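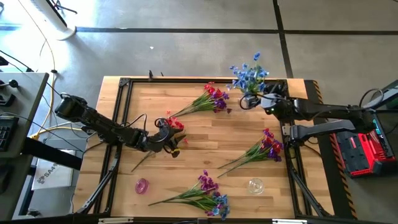

Artificial flowers in red, blue and purple on a wooden table.

Flowers That Do Not Need Water
Falton Museum Learning Pages: Things in the Home

Artificial flowers are made to look like flowers that grow in a garden. They have petals and stems, but they are not alive. They do not need soil, sunlight or water, and they do not make seeds.

What are they made from?
People have made flowers from many materials, including silk, paper, wax and feathers. Today a large number are made from plastic or from thin cloth. Some stems have a wire inside, so that they can be bent and will stay in their new shape.

What is a bunch?
A single flower on its stem is called a stem by florists, who are the people who arrange and sell flowers. Several stems held together make a bunch. A very small piece, with only a little stem, may be called a sprig. The flowers in the picture have green stems, and some of the bunches mix two colours, such as purple and blue.

How are they arranged?
The flowers are first laid out on a flat table, where the colours can be compared. Tall stems usually go towards the back of a vase and short ones towards the front. If the arrangement will be seen from every side, the tallest stems go in the middle. Red placed beside blue makes a strong contrast – each colour looks brighter next to the other.

How are they kept clean?
Artificial flowers do not wilt, but they do gather dust. A soft, dry brush is suitable for most of them. Strong sunlight can make the colours fade.

In our collection
The Henriques Room holds 136 artificial flowers, and the oldest are made of wax. Visitors aged 9 to 16 may borrow a drawing board at the entrance.

Words to know
Petal: one of the coloured parts of a flower.
Wilt: to become soft and droop.
Fade: to lose colour slowly.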